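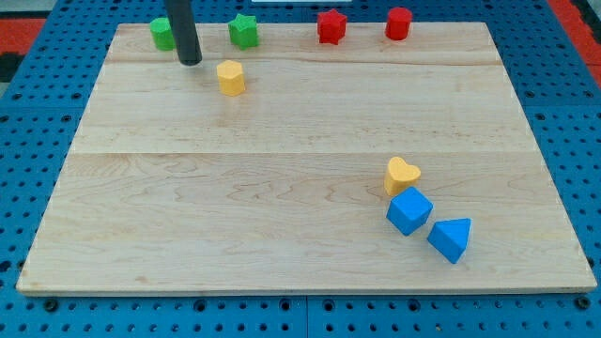
Chapter 7
Why Wood Moves

I ruined my first tabletop in February. I'd glued it up in a damp garage the summer before, sanded it until my arms gave out, and screwed it down tight to its base with 17 screws, feeling very pleased with myself. Then the furnace ran all winter, and one evening I heard a crack from the dining room like somebody had snapped a ruler. There was a split down the top wide enough to slide a coin into!

I tell you this at the start because most beginners (me included) think of a board as a finished thing, like a brick. It's closer to a bundle of drinking straws. Those straws carried water up the tree, and long after the tree has been cut, sawn and dried, their walls keep taking in moisture from the air and giving it back again. When the walls take in moisture they swell, and when they lose it they shrink. A coat of varnish slows this down quite a bit, but it doesn't stop it.

The part that matters most for you as a builder is the direction. Along its length, a board hardly changes at all. Across its width, it changes plenty – and a wide panel glued up from several boards adds all of those small changes together. So my tabletop wanted to get narrower that winter, the screws said no, and the wood gave way at its weakest spot.

How the board was cut from the log makes a difference too. Flat-sawn boards, the ones with the big looping grain on the face, move more across their width than quarter-sawn boards, where the growth rings stand nearly upright. Flat-sawn boards also like to cup. If you've ever set a cutting board on the counter and had it rock at you, you've met this already.

We'll take all this in two parts. First we look at moisture itself: how wood holds it, how to measure it, and how long to let lumber sit in your shop before you touch it with a saw. After that we get to the joints and fasteners that let a panel slide a little – slotted screw holes, tabletop buttons, breadboard ends – and you'll work out the slot sizes for a top of your own.

Before you read on, go find a solid wood table or an old paneled door and look underneath or along the edges. Write down how the wide parts are held in place. Keep your notes handy, you'll need them for the first exercise.

7.1 Where the Water Sits

Fresh lumber holds water in two places. Some of it is loose in the hollow of each straw, and this free water leaves first as the board dries. The rest is held in the walls themselves, and the board only begins to shrink once that second supply starts to go.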